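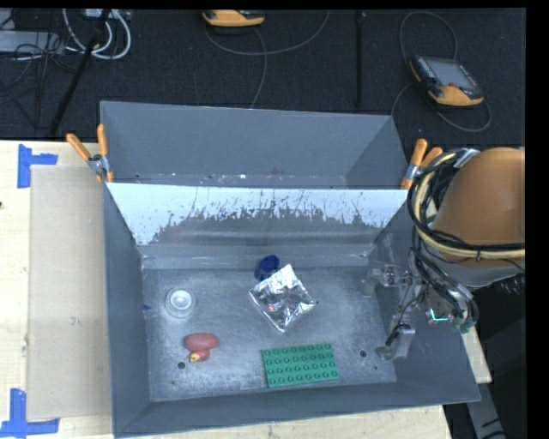

Wilson Correa wants to know why the arm should be left to practise on its own at all, when a person could show it a hundred good grasps in an afternoon and be done. He put this to the Karkik group at the Monday meeting, and it is a fair question.

The short answer from Nilton Arboleda was that shown grasps are nearly all good ones. The arm learns very little from them about what a bad grasp looks like. In the Karkik work it picks a spot in the bin, closes the gripper, lifts, and records whether anything came up. Each try is kept, failures included, and the model is retrained overnight on the whole lot.

The group compared two ways of choosing the next try. One picks the spot the model rates highest. The other picks the spot where the model is least sure. Each was given 100 tries on the same mix of small items, foil and a flat Lego baseplate among them. The second way ended with 11 more successful lifts in the closing test.

Flat things are still the weak point. With a baseplate on the bin floor there is little for the fingers to get hold of, and neither method has done well on it. Wilson has asked for a third run that starts from shown grasps and then switches to practice. Nilton has agreed, and the run will be set up at Emimstead in January. The grasp logs are on the Gullus drive for anyone who wants them.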